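The Slow Return of the Neighborhood Night Market

By Gorazd Dimitriou
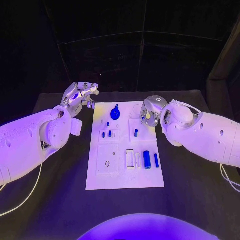 So why would anyone go shopping at ten at night in a parking lot? Mostly because it's cooler by then, the food is better than anything still open, and you run into half the people you know.

I started going to the one in Ellwood last July, when my apartment was too hot to sleep in. I figured I'd get some noodles and go home. Four visits later I owned two secondhand lamps, a jar of pickled plums and a very ugly rug I still love (my sister won't sit near it!).

Ellwood's market is small, up to 55 stalls on a good night, and it runs on extension cords and goodwill. The one over in Berkmont is bigger and a little fancier, with a stage and a beer tent, and parking there is a nightmare. I've circled the block long enough to hear the same cover band play the same song twice. Go hungry and take the bus.

What I like most is the haggling, which I'm terrible at. A woman selling kitchen stuff let me talk her down two dollars on a skillet, then told me she would've taken five less. I paid full price for the next thing out of pure embarrassment.

My favorite stall is Sasa, a dumpling place with one burner and a line that wraps past the shoe guy. They close when the dough runs out, usually before eleven, so I eat first and browse later. The chili oil comes in little paper cups — ask for a second one, and bring your own napkins.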